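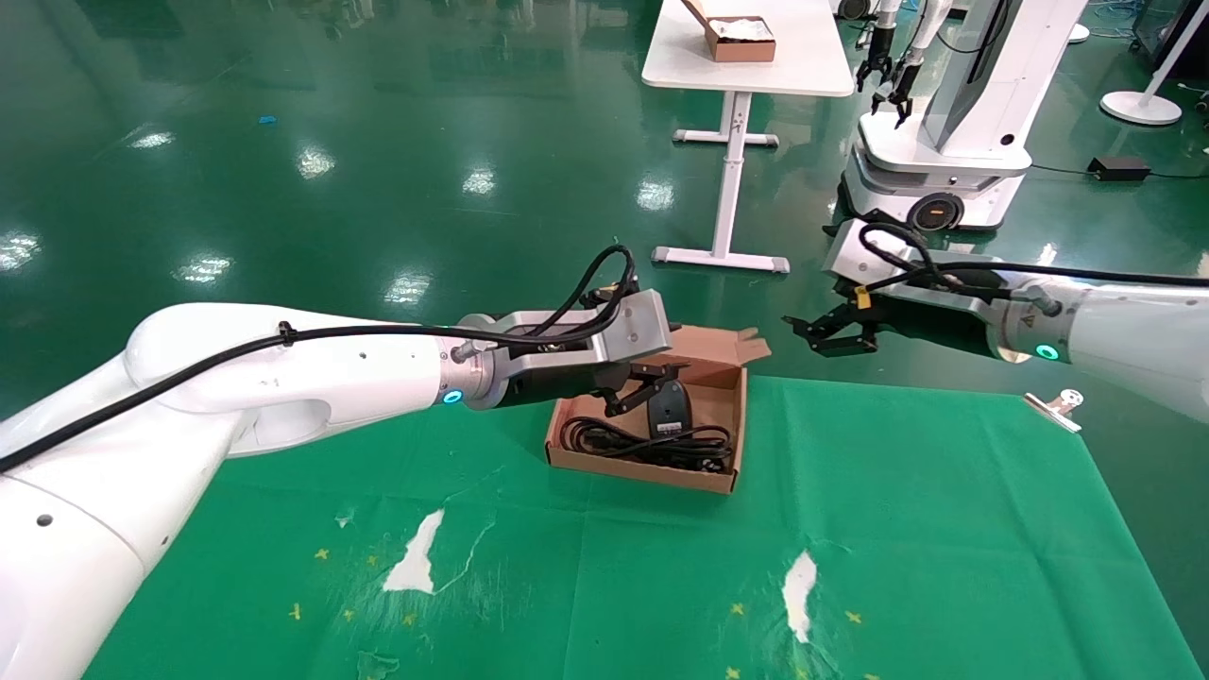
A power cord and adapter in an open carton at the Comley packing room.

COMLEY – Prurneria has changed the way it packs power cords at its Comley site, moving the work to cloth-covered tables and replacing mixed cartons with one small box per cord. The change took effect in February and applies to all power cords and adapters shipped from the building.

Under the old method, cords went out in bulk cartons with several adapters to a layer. Gindon, which receives most of the site's output, reported bent plug pins and scuffed adapter housings in 13 cartons over the winter. A review of the returns traced most of the damage to adapters resting against the plugs of other cords.

The new packing sheet calls for a shallow corrugated box with a fold-back lid. The cord is coiled in loops no tighter than 80 millimeters across, and the adapter goes in with its label facing up. The lid is closed only after the label has been checked against the order.

"The coil has to lie flat before the lid comes down," said Hjørdis Dalen, who wrote the sheet. "If it stands up on one side, the box bows and the stack above it leans."

The site tested the method on 626 boxes before adopting it. Two were rejected for a raised coil and one for a missing label. Packing time per box rose slightly during the first shifts and has since come back to nearly the earlier level, according to Sølve Björklund, who schedules the tables.
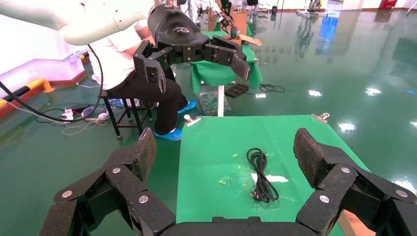 Table coverings were part of the same review. Bare tops had let cords slide during coiling and left marks on the adapter housings. Green cloth is now used, clipped at the table edge so that it does not shift when a cord is pulled across it. Coverings are to be replaced when the weave wears through. Plastic film and paper scraps are cleared at the end of each batch, and shoe covers are required on the coated floor.

Märta Lindholm, who handles receiving for Gindon, said the single boxes take up more shelf space than the bulk cartons did. The two companies have agreed on a shipping carton that holds the small boxes upright in rows, with a paper divider between them. Each pallet carries 120 boxes.

Cords are inspected before they reach the tables. A cord with a kink or a cut in the jacket is set aside and logged by lot number – the log is sent to the cord supplier, Foley, at the end of the month.

Prurneria plans to extend the method to its longer cords once a deeper box is available. Samples of that box are being measured, and the packing sheet will be reissued with a second coil size when the dimensions are settled.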